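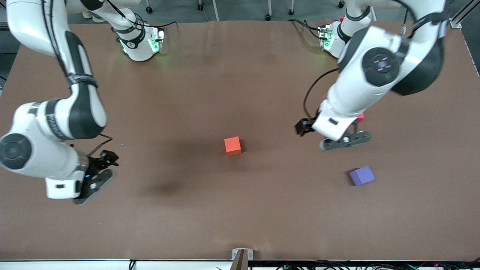
What is a two-arm bench used for in a home or shared workshop?

It is used to try out jobs that need two hands, mostly picking things up, moving them and putting them down, on a table small enough to fit in a spare corner.

Driltirus (workshop bench)

Driltirus is a two-arm robot bench built at the Musora shared workshop in Kennedy. Table, two arms, two grippers, one computer. Used for block moving and other small tabletop jobs. The name covers the whole setup and also the set of build notes kept with it. Members mostly just say "the bench".

Work started in September 2020. First full session with both arms under power was 29 Nov 2020. The arms were bought ready made, second hand; everything else was cut, bolted or wired on site.

Contents
Name
Layout
Table surface
Arms and grippers
Wiring
Software
Blocks and tasks
Known problems
Building a similar bench
Terms
See also

Name

No meaning. It was the name of a folder on the workshop computer, and it stuck. Older notes have it as "Driltirus table" or just DT. The notes are not consistent about this and probably never will be.

Layout

Both arms stand at the far edge of the table and reach in over it toward the front. Left and right are given from the robot's side, not from the side of a person standing at the front rail. This causes mix-ups, and the labels on the cable ends were changed twice before they matched the software. The rule now: robot's left, always, including in spoken instructions.

The table frame has a white rail along the edge, with aluminum extrusion rising at a corner. Extrusion is easy to work with for this sort of thing — slot, nut, bolt, done — and parts can be slid along later when the first guess turns out wrong. The first guess at the camera height was wrong.

A camera is fixed to the frame and looks at the tabletop. It does not move with the arms. Anything clamped to the frame after the camera is set has to stay clear of its view of the blocks, and the arms themselves get in the way often enough as it is. A block under a gripper is as good as gone to the camera until the gripper lifts away. The software has to remember where it last saw it.

Table surface

Brown and smooth. Earlier versions used the bare tabletop, which had a grain the camera picked up as edges. A plain color gives the blocks something to stand out from.

Two drawbacks. The surface shines a little toward the far side under the ceiling lights, and it creases. Creases are harmless to the grippers but can be read as thin lines by the block finder. Specks too. Wiping down before a session is in the notes as step one and it gets skipped.

Shadows matter more than was expected. Each arm throws a soft shadow on the table, and a dark patch next to a block makes the block look larger or shifted to one side. Turning off the one lamp behind the bench helped more than any change to the code.

Arms and grippers

The arms are a similar pair, white with black parts. Green lights on the bases, round black caps over the joints. Each has 7 joints, one more than is strictly needed to reach a point at a given angle, so an elbow can be swung out of the way while the gripper stays put. On a two-arm bench this is the main reason to pay for the extra joint. With fewer, the arms block each other all the time near the middle of the table.

The grippers have two fingers each and are black. For block work they point straight down or close to it. A finger plate can be swapped by undoing the fasteners; spare plates are kept in a tin under the bench along with the right size of hex key, if someone has put it back.

Fingers were first run bare. Hard plastic blocks slid. Thin rubber was glued to the inner faces and the sliding mostly stopped, though the rubber wears at the tips and needs redoing. Contact glue, not super glue. Super glue went brittle and a pad came off in the middle of a run.

Closing force is set low. The blocks are light and there is no gain in squeezing them, and a low force means a finger caught on the table rail stalls instead of bending something.

Wiring

A cable runs down each arm to its gripper, with a loop left in it so that the wrist can turn. Too short and it pulls out at the plug. Too long and it snags on the other arm or drags over the tabletop, pushing blocks about. The right length was found by driving the arm slowly to its worst pose and adding a bit.

Cable ties are put on the upper links only. Ties near the wrist were tried and took the slack away from the place that needed it.

The leads along the front rail are the untidy part of the build. Small connectors, several thin black cables, not in any kind of duct. A duct has been on the job list from the start. They are out of the working area but not out of the way of sleeves, so anyone leaning in over the front is asked to look down first.

Power for the arms and power for the rest are on seperate strips. The arm strip has the stop button. The computer and camera stay on when the button is hit, so the log of what went wrong is still there afterward.

Software

Motion is handled by Plikex, a small control program written at the workshop for this bench. It does three jobs: takes block positions from the camera, picks an arm, and plans a path. The picking rule is dull. Nearest gripper gets the block, unless the path would cross the other arm, in which case the other arm parks first.

Parking is slow. An early version let both arms move at once and trusted the planner to keep them apart, and this worked until a cable loop, which the planner knew nothing about, caught on an elbow. Since then each arm is treated as fatter than it is. The padding covers the loops. It costs some reach in the middle of the table and that was accepted.

Camera setup is done with a printed checker sheet laid flat on the table, in several spots. It has to be done again any time the frame is bumped. The frame is on a workshop floor with rolling chairs near it. It gets bumped.

The log held 2427 runs when the notes were last tidied. A run is one block, picked and placed or dropped. Failed ones are kept.

Blocks and tasks

The usual objects are solid cubes in plain colors. Reds, orange-reds and purple are in use. Cubes are a good start: flat sides for the fingers, same grip from two directions, and easy to make if one goes missing. The close colors are a test in themselves. Orange-red and red look alike to the camera under warm light, and the color limits in Plikex had to be set by hand and then set again in daylight.

Common tasks on the bench:

Move one block to a marked spot
Line blocks up along the front rail
Pass a block from one gripper to the other
Stack, two high
Sort by color, left side and right side

A block sitting square to the table is simple. One turned at an angle means the wrist has to turn to match, and if it is off by much the fingers land on the corners and the cube spins or pops out. Most drops in the log are this.

Passing is the hard one. Both grippers have to hold the block for a moment, and if they disagree on where it is they pull against each other. The fix in use is for the second arm to go soft, with low stiffness, while it closes, then firm up once the first has let go. Works with cubes. Round things not tried yet.

Known problems

Camera view blocked whenever an arm hangs over a block. No second camera yet.
Color limits drift with daylight.
Rubber pads wear.
Left and right still get swapped in speech.
After 14 minutes idle the arms drop into standby and need to be woken by hand, even in the middle of a list of tasks. Setting not found so far.
Front cables, see above.

Building a similar bench

Start with the table. It has to be stiff — an arm that stops fast will shake a light frame, and the camera shakes with it. Bolt the bases down before any powered move, even a small one.

Get one arm working first. All the way, camera and blocks and everything. Adding the second arm is then mostly a matter of keeping them apart. Doing both from the start makes every fault twice as hard to place.

Measure the distance between the bases and write it down to the millimeter. The planner needs it and so does anyone who takes the bench apart for moving.

Stop button within reach of where people really stand, which at Musora is the front left and not where the drawing had it. Slow speeds for any new task. Hands out of the area when the arm strip is on, no exceptions for "just moving one block".

Keep the surface one plain color and pick block colors far from it. Brown was on hand. Dark green would likely do as well.

Terms

Base: the fixed bottom part of an arm, bolted down.
Link: a stiff section between two joints.
Gripper: the part that holds things, here a pair of fingers.
Handover: passing an object from one gripper to the other.
Parked: folded back clear of the middle, waiting.
Padding: extra size given to an arm in the software so that real parts dont touch.

See also

Plikex
Musora workshop, tool list
Gripper pads, gluing
Camera setup with a checker sheet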